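Accueil | Formations | Supports de cours | Planning | Contact

Module Entretien des textiles – Séance 4
Le tri et le pliage des tenues de sport

Atelier Travero, site de Storkau. À relire avant la pratique de mercredi.

1. Objet de la séance

La séance porte sur les tenues de clubs : maillots, shorts, survêtements. Le lot de travail vient du club Hullar et compte 90 pièces. Il arrive en vrac, maillots et shorts mélangés, souvent à moitié retournés. Le poste Fuentealba (tables 1 à 3) est réservé au groupe pour l'après-midi.

2. Rappels sur la matière

La plupart des tenues sont en maille synthétique. Cette maille se froisse peu, mais elle accroche facilement : bagues et bracelets retirés avant de commencer. Les lettrages et numéros appliqués craignent la chaleur directe. On ne pose jamais le fer dessus. Si un repassage est demandé, il se fait sur l'envers, à basse température.

L'étiquette d'entretien est cousue à l'intérieur du vêtement, en général dans une couture de côté ou à l'encolure. On la lit avant toute opération. Une étiquette illisible est signalée sur la fiche de lot.

3. Mise à plat

Séparer d'abord le haut et le bas de chaque tenue et laisser un espace libre entre les deux sur la table. Un maillot rouge et un short rouge posés l'un sur l'autre se confondent vite, surtout quand les bordures rayées se ressemblent. Ouvrir ensuite le maillot, ressortir les manches, tirer doucement sur l'ourlet s'il remonte.
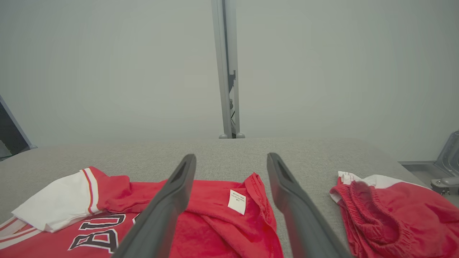 Faut-il plier le maillot avec le lettrage à l'intérieur ou à l'extérieur ?
Le lettrage reste à l'extérieur, bien à plat, sans pli qui le traverse. Un pli marqué sur une lettre finit par fendiller l'impression.

4. Pliage du maillot

Poser le maillot face contre table. Rabattre un côté vers le milieu du dos, manche comprise, puis l'autre. Remonter le bas jusqu'à l'encolure en une seule fois. Retourner. Largeur finie : 20 cm. Si le lettrage dépasse cette largeur, on élargit le pliage et on le note sur la fiche.

5. Pliage du short

Détendre la ceinture élastique avec les deux mains, sans l'étirer à fond. Superposer les deux jambes, aligner les bordures, puis plier en deux dans la hauteur. La ceinture se place du côté du dos de la pile. Ne pas écraser les fronces.

6. Constitution des tenues

Le short va sous le maillot, même taille, même club. Les pièces seules sont mises dans le bac « à apparier ». Reporter le numéro de lot (2794) sur chaque fiche.

À préparer pour la séance suivante : relire la fiche sur les symboles d'entretien et apporter un vêtement de sport avec son étiquette.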